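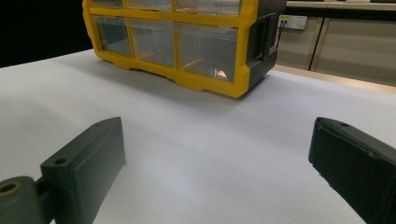
Which small parts cabinet suits a bench that also has to be a desk? One with a base no deeper than its drawers, clear fronts, and a weight you can lift with one hand when you need the space back.

Brunumetti bench cabinet, yellow and dark grey

Order code: 647
Supplied by: Vahidi Storage

A plastic cabinet with see-through pull-out drawers for screws, washers, fuses, beads, fishing tackle, picture hooks and anything else that ends up in a jam jar. The frame is yellow and the end panels are dark grey. It stands on its own base rail, so there is nothing to fix to the wall unless you want to.

Drawers

The drawers are clear plastic and come in more than one width. Keep the narrow ones for things you buy by the packet and the wide ones for longer items such as cable ties or drill bits. Each drawer has a shaped front to pull on. They come right out, so you can take one across the room to the job and put it back afterwards.

Drawers of the same width can be swapped around. A narrow drawer will not fit a wide opening.

Dividers are sold separately in packs of 40 (Cerkitz pattern). They slot into the wide drawers only. The older Numis dividers are a little too tall and will catch when the drawer is pushed in.

Base and feet

The yellow rail along the bottom has small feet and cut-outs. On a smooth table top it can slide if you pull a full drawer sharply. We sell a set of stick-on rubber pads for this, or a strip of non-slip drawer liner does just as well.

Do not stack more than 2 cabinets. If you do stack them, put the heavier one at the bottom and screw the upper one to the wall.

Filling it

Start with the bottom row and put the heaviest items there. A mixed load of 2,000 small wood screws is fine if it is shared between several drawers, but one drawer packed to the top with steel nuts will sag at the front and be stiff to open.

Labels stick best to the lower half of the drawer front. Wipe the plastic with a damp cloth first and let it dry. Paper labels leave glue behind — warm soapy water will shift it.

Cleaning

Take the drawers out and wash them by hand. No dishwasher, no white spirit, no thinners. These turn clear plastic cloudy and it will not polish out. The frame can be wiped down or brushed out with a dry paintbrush.

Spares

Single drawers are available in each width. Please measure the front of the old drawer before ordering and state the width with your order. Frames and end panels are not sold as spares.

Delivery and returns

Sent in one carton with the drawers already in place and taped shut. Unused cabinets can be returned in the original carton. Drawers with labels stuck on them count as used.

Page last updated 27/04/2021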